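Paid participants wanted: handling cloth with hand-held grippers

Plenda, Skutirstead
Posted 27 December 2025

We need 21 people to do dull household jobs while wearing recording gear. The recordings go into a learning system that is supposed to pick up the same jobs by example. I run the sessions and I have my doubts about how far that goes, so please don't apply because you want to see the future. Apply if you can put a cloth into a basket many times over without getting sloppy or showing off.

You work with a gripper in each hand. Your own fingers do none of the touching, and most people find that irritating for the first hour. Soft things are the worst of it.

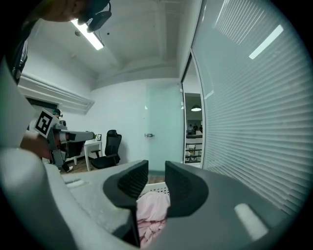 Fadime Yalçınkaya asked me to put in that the first two shifts made her feel clumsy and that she nearly quit over a dish towel. She also thinks the pay should start with the training hour, and that anyone who tells you it gets fun is selling something.

On the pay she won: training is now paid at the same rate as recording, 31 an hour, whether or not we keep your takes.

We are after 2,000 usable examples by the end of September. Usable means the cloth goes where the task sheet says and you moved the way you would at home, allowing for the grippers. Fumbles stay in. I would take an honest fumble over a tidy performance, because the last batch was so tidy that the system fell apart at the first wrinkle.
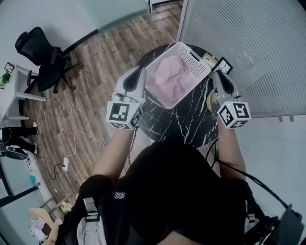
Shifts run 60 minutes with a break after each one, and no more than four in a day. The gear has straps over the shoulders and you will notice the weight by the third. If you have neck or wrist trouble, skip this one.

You need to be 18 or over and able to stand for an hour. Experience with robots is no help. Sewing, laundry or kitchen work might be, though I have no figures to back that up.

What we can't offer: steady work after September, a credit on anything, or a promise that the system will ever fold your shirts.

To apply, write a few plain lines to Mebrat Kumsa at the Plenda front desk, with the hours you can do. No résumé. Ye-ji Noh answers questions about consent and about having your recordings deleted, and you should ask her before you sign.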